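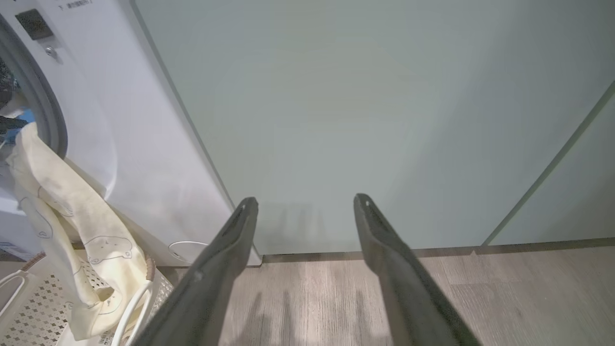
**1/** OK, laundry thread! I've had the Manole gripper kit from Brirkwood on the arm long enough to have opinions, and people keep asking me for them, so let's go. Short version: I really, really like it. Long version below, complaints included.

**2/** What you get for $300: a two-finger parallel gripper, the wrist bracket, a small camera that sits behind the fingers, a cable that is slightly too short, and a login for Didow, the software that records your demos and trains on them. You supply the arm. Mine is a secondhand six-axis one and the bracket fit without drilling.

**3/** I paid for mine. Brirkwood didn't send it and they don't know I'm writing this (hi, if you find it).

**4/** Setup was one evening. The fingers slide on from the front and lock with a little cam lever, and you can swap them with one hand. I had a different gripper before this with tiny set screws, and I'm still finding those screws in my socks.

**5/** Why laundry? I wanted something soft and annoying! Blocks and cups are fun for a weekend, and then you want to know how a gripper does on a thing that changes shape every time you touch it. A mesh bag full of shirts is a whole different animal.

**6/** So the task I picked is unloading. Arm goes to the drum, pinches whatever is closest to the opening, pulls, lowers into the basket, lets go, repeats. Sounds like nothing. Try writing down how you do it with your own hand and you'll see how much you're feeling your way through.

**7/** The Manole's fingertips are the star here. They taper down nice and thin, so they can get in behind a fold and close on it without shoving the whole pile to the back. My old ones had wide rubber pads and mostly just patted the laundry.

**8/** Grip force goes up in steps and you set it in Didow with a slider. For cotton I sit near the low end. Fabric bags need more, and wet towels need everything it's got. There's a "soft close" checkbox as well. Leave it on. Ask my zippers.

**9/** Camera! I was skeptical of having it so close to the fingers, but I'm a convert. Both fingertips stay in view, so when I'm driving I line up on the tips and forget about the rest of the arm. It's a bit like parking with a backup camera.

**10/** Where the camera struggles is glossy stuff. Appliance doors are basically mirrors, and from some angles the arm gets a lovely look at itself. Exhibit A:
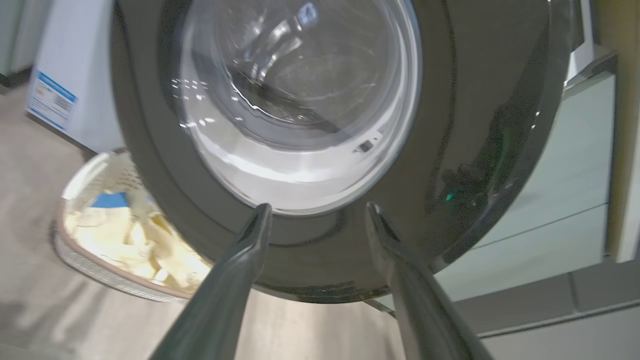

*Wrist cam, low and close to the door. See the little teal glow on the right, in the dark gray? Reflection.*

**11/** A few of my early runs went funny near that door and I spent ages blaming my own driving. Nour Nseir, who has the same kit, told me to mix in demos from different heights with the lights both on and off. Did that, and the approach got a lot calmer. Thank you Nour!!

**12/** Numbers, for the people who want numbers. I recorded 60 demos for the first model. It would go to the right place and then get shy. Hovering, closing on air, hovering again. Very polite, no laundry moved.

**13/** Second round I went up to 300 demos, with the basket in a new spot every few runs, and it was a huge jump. It now goes for the bag first if one is hanging over the lip, which I never set out to teach it. I guess I always grab the bag first myself?

**14/** Things it still can't do: socks stuck to the top of the drum, anything balled up at the very back, and fitted sheets. I can't do fitted sheets either so we're even.

**15/** Let me talk about Didow for a second, because I expected to hate it. You press the pedal to start a demo, press it again to stop, and it asks "keep or toss?" right there on the screen. Tossing a bad one takes a second. My dataset is so much cleaner than anything I've made before.

**16/** Playback is great too. You scrub through a run and the gripper width shows as a line underneath the video, so you can spot the exact moment you squeezed too early. I've learned some embarrassing things about my timing.

**17/** Complaints, as promised. The cable! It runs out right when the wrist rolls over, and I ended up buying an extension. Brirkwood, please, just one more foot.

**18/** The manual is thin on calibration. There are 3 steps in it, and the second one says "align camera" and leaves you to it. What worked for me: fingers open, point them at a flat plain panel, and adjust until both tips sit at the same height on screen.

**19/** Also the free Didow storage fills up faster than you'd think. Clear out your tossed runs by hand, they still take up space until you do. Found that one the hard way in the middle of a session.

**20/** Durability: the gripper's own counter says it just passed 3000 closes. There's a tiny bit of play in the left finger that wasn't there in the beginning. Snugging the lever fixed most of it. I'll keep an eye on it.

**21/** Who'd enjoy it? If you already have an arm and you're itching to get away from blocks, go for it. If you don't have an arm yet, get comfortable with that part first, because the kit assumes you know how to jog it around safely. And keep your stop button in reach, always, even for pajamas.

**22/** Someone asked if it's faster than unloading the machine myself. Oh, not even close. I could do the whole load and make a coffee. I still stand there cheering when it gets a pillowcase in the basket.

**23/** Next up is the Brirkwood meetup in Nevwood in July. I'm bringing the arm and a basket, and Nour is bringing her towel model, which she swears beats mine. We'll see about that!

**24/** Replies are open if you want my Didow settings or the calibration steps written out properly. I'll post the grip slider values for cotton, bags and towels tonight once I've copied them off the other laptop.

— Ottilie Fuchs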